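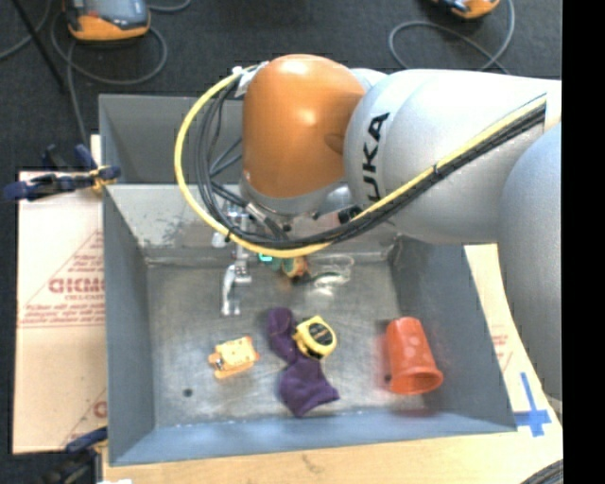
Picking the grasp was the easy part, according to Jérémie Pruvost. Getting the arm to stop trusting its own first answer took most of a year.

Pruvost says this at his desk at Trirnel, with two terminal windows open and a third scrolling log lines from the cell next door. The software he works on is called Phí. It takes a depth image of whatever is in the bin, proposes a set of grasps, scores them and hands the best one to the motion planner. If the planner can't find a path, the next grasp in the list gets a turn.

That is how most bin picking systems work on paper. The trouble is in the objects. A tape measure is a solid lump and gives a clean reading. Clear plastic is worse, as the depth sensor tends to see through it to the metal floor, and the floor sends back reflections of its own. Fabric has no fixed shape at all, so there is no model to match against.

Early versions of Phí handled each of these with a special rule. By November the rules had grown to 237 lines of configuration, and changing one would break another. The team threw the file out and replaced it with a single learned score, trained on logged attempts from the cell. Any pick that the gripper reported as closed on nothing went in as a failure. Anything still held at the drop point went in as a success.

The second change was smaller. Phí now takes a new depth image after every attempt, including the failed ones, and lowers the score of any grasp close to one that has just missed. Before that, the arm could try the same bad spot 17 times in a row. The limit is now 3, after which it pushes the objects with a closed gripper and looks again.

Cables made the planning harder. A standard collision model treats the arm as rigid links, and a hose or cable bundle near the wrist is not in it. Trirnel wraps the wrist in an oversized padding volume and limits how far the last joint can turn. It costs reach in the corners of the bin. Pruvost would like a proper cable model but has not found one fast enough to run inside the planner.

Planning a pick takes roughly 15 percent of the full cycle. Most of the rest is the arm moving, and the speed cap on the cell is set low during testing.

The logging tool, Flevow, may end up being used more widely than Phí itself. It stores the depth image, the full list of scored grasps and the joint path for every attempt, and can replay them against a new version of the code. A change that would have picked worse on old data gets flagged before it reaches the arm. A group at Londance has started using it with a different planner, and has sent back two patches and a long list of complaints about the file format. Pruvost is working through the list now.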